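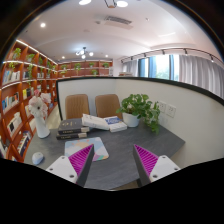
If the jaws on it are anything like the old ones, don't bother, Ellis wrote when I told the club list I was reviewing the Barside hand gripper. Fair enough. Our old ones shed their padding in the first month and we spent half of every meeting with a glue gun.

April
By Dilwyn Trevor
Reading time: 2 minutes
Print this page | E-mail this page

So, the Barside! It's a gripper you hold and work yourself, and our student club at Vedgate bought two of them for the spring project, which is teaching a robot arm to tidy a desk. You do the tidying by hand, the camera on the tool records it, and later (much later, if I'm the one writing the code) the arm tries to copy you. We set up at one of the reading desks in the library, and I've now done 170 takes with the thing, so I have opinions.

The ribbed magenta pads are the best part. I was sure they'd be too squishy to hold anything smooth, and I was wrong – a computer mouse is about as slippery and round as desk stuff gets, and after a bit of practice I stopped dropping it. Paperbacks are easy. Big hardcovers are a pain, and I'd tell any new club to leave them for the second month.

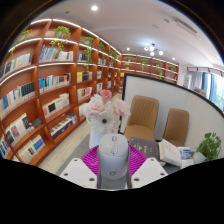 Getting a good grip takes a lighter squeeze than you'd think, and everybody overdoes it at first. I gave it to our newest members with no instructions at all and they were making usable takes inside 7 minutes, which beats the joystick we had last year by a mile. My wrist did get sore after almost an hour, though, and I wish the handle were thicker. The carrying case is flimsy too. Ours has already lost a latch.

The software is just okay. It crashed on me five times, always while saving, and the manual's answer is to save more often (thanks!). The screws come in a bag with no labels, so set aside an evening for putting it together and bring snacks.

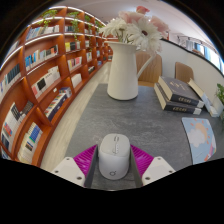
Would it survive a competition, though, Cultton asked in the comments on my first post, because their team has to pack everything into one bin and ride a bus with it. I think so, if you take the fingers off and wrap them. Ours went to the regional meet in a backpack between two sweatshirts and came out fine, but I'd carry spare screws – the short ones, they're the ones that roll under things.

I'd buy it again, case and all. If your club only has money for one, get one and take turns. We hardly ever have both going at once anyway, and the second mostly gets raided for parts.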